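Search this site Search Topics A–Z Go

What Happens to a Plastic Bottle?

Reading level: grades 4 to 6
Written by Tegwen Harries. Checked by Gerardo Farina.

Shares 300 Comments 4

Most drink bottles are made from a plastic called PET. The letters stand for polyethylene terephthalate. PET is made from chemicals that come from oil and natural gas. It is light, it is clear, and it does not let much gas pass through it. A fizzy drink stays fizzy in a PET bottle for months.

A plastic is made of very long molecules called polymers. A polymer is a chain of small parts joined end to end. When PET is heated enough, the chains can slide past each other and the plastic becomes soft. When it cools, the chains stop sliding and the plastic becomes hard again. Plastics that can do this more than once are called thermoplastics.

Bottle caps are usually a different plastic, either polypropylene or polyethylene. Both of these float in water. PET sinks. Recycling plants use this difference, as you will read below.

Sorting at home

A bottle in the trash usually goes to a landfill or an incinerator. A bottle in the recycling goes to a sorting plant. Empty the bottle first. Liquid left inside adds weight and can spoil paper and cardboard in the same truck. Some towns want caps left on and some want them off, so check the rules where you live.

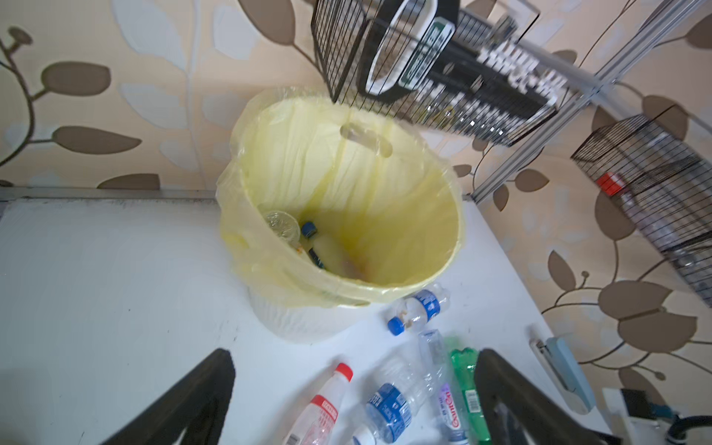 Empty drink bottles beside a lined trash bin.

At the sorting plant

The plant at Dorunbridge takes in 40 truckloads a day. A moving belt carries the mixed recycling past several machines. Magnets pull out steel cans. A beam of infrared light shines on each plastic item, and a sensor measures the light that bounces back. Each kind of plastic reflects infrared in its own pattern. When the sensor detects PET, a jet of air pushes the bottle onto another belt.

The bottles are then pressed into blocks called bales. One bale holds around 1100 bottles.

From bale to flake

Another factory breaks the bales apart and cuts the bottles into flakes. The flakes are washed in hot water to remove glue and labels. Next they go into a tank of water. Cap pieces float and are skimmed off the top. PET flakes sink and are collected from the bottom.

The clean flakes are dried, melted, and cut into pellets. Pellets can be made into new bottles, food trays, carpet, or polyester thread for clothes.

Words to know

Bale: a block of pressed material
Polymer: a long chain molecule
Thermoplastic: a plastic that softens when heated and hardens when cooled

4 comments

Related topics
How Glass Is Made
Why Do Some Things Float?
What Is Inside a Landfill?
Steel Cans and Magnets
Infrared Light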